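Flat sheet or no flat sheet? Settling an argument

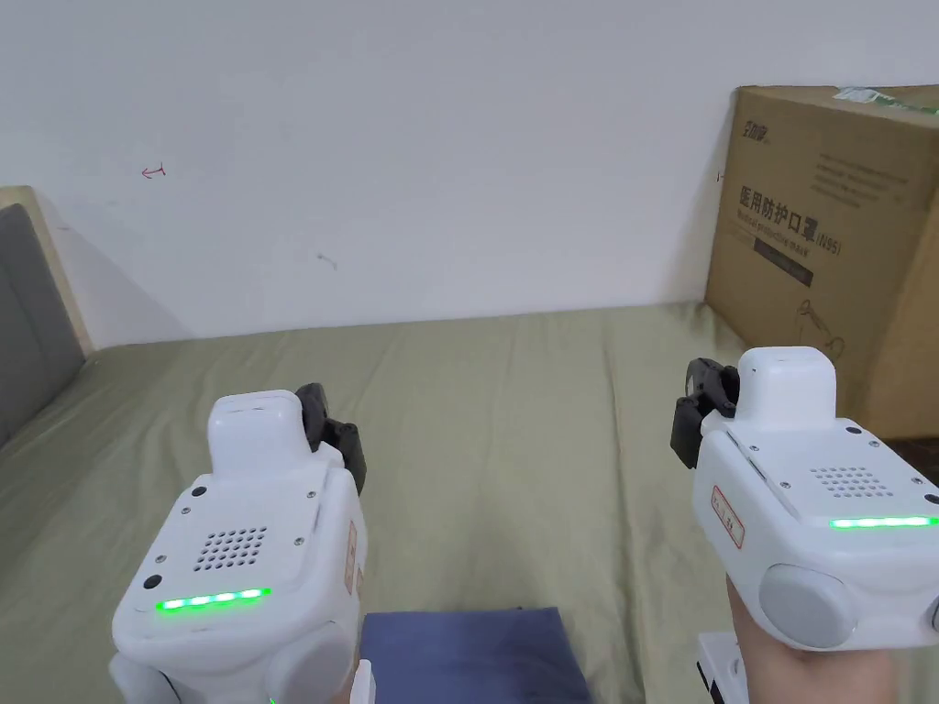
Nemstead, September

Home & Household board > Bedding and Laundry

mohit_rawat
My wife and I have been going back and forth on this since we moved. I grew up with a fitted sheet, a flat sheet and then the blanket. She grew up with a fitted sheet and a comforter in a washable cover, nothing in between. We now have a new mattress and need to buy everything again, so one of us has to give in. The sage green stays, we agree on that much. What do people here do, and how often do you wash the cover if you skip the flat sheet?

ankitnegi
Skipped it years ago. Wash the cover every 2 weeks, same time as the fitted sheet. Making the bed takes no time at all.

D_Sandhu
Every two weeks for the cover is fine until you have to put it back on. I would much sooner wash a flat sheet than wrestle a king size cover in a small apartment. Flat sheet, tucked at the foot only, and the cover gets done once a month.

ankitnegi
Turn the cover inside out, grab the two far corners through it, shake. It isn't hard.

D_Sandhu
I know how it works. I still don't like doing it. Also in hot weather you can kick off the blanket and keep the sheet, and you can't do that with a comforter.

yogesh.a
Dinesh is right about summer. We're the other way in winter though -- flat sheet comes off and flannel goes on the bottom. The top sheet always ended up in a ball by my feet.

mohit_rawat
That is exactly her complaint, the ball at the feet. Is it a size problem? Ours was an old queen flat on a queen mattress, but the mattress was deep.

Akash Dixit
Could be. A standard queen flat is 90 inches wide, and a deep mattress with a topper uses up a lot of that. Buy one size up for the flat and tuck it well. I did that with a Jostum set and it has stayed put. The colors did fade some. I wash warm, which probably didn't help.

yogesh.a
Mine from Jostum pilled after a few months. Wouldn't buy again.

Akash Dixit
Percale or the brushed one? The brushed one does pill.

yogesh.a
Brushed. OK, fair.

ankitnegi
Paying for a bigger sheet so you can tuck in a sheet you don't need. I'll leave it there.

mohit_rawat
Ordered one king flat in percale to try on our queen, and a second cover so there's a spare on wash day. If it still balls up by the end of the month she wins. Will post back.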